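From: Saadet Eren
Date: Jan 24, 2019
Subject: Re: lids for the soup swap

Tove Kárason wrote:
> Do we still want everyone to bring their own containers? Last time I
> ended up with 7 jars and three lids that fit. Also, what is the limit
> on portions per person?

Yes, own containers again please. Put your name on the lid and on the jar, on tape, in pen that doesn't run. Jars up to 732 ml are fine - anything bigger won't stand upright in the cooler.

The limit is six portions each, same as before. If you are making something with shellfish or nuts, write it on the sign-up sheet and not only on the jar. Two people asked me for that.

I priced the paper tubs from Lotunent and I don't think they're worth it. They come in boxes of 670 and we have no place to keep them. 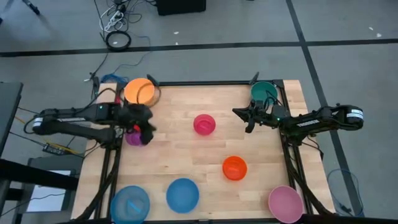

Small bowls for tasting are a separate matter. I have a mixed set I can bring, but I would like someone else to take them home and wash them this time. Tove, could you do it?

Freeze your soup flat if you can, and leave an inch at the top if it goes in glass.

Saadet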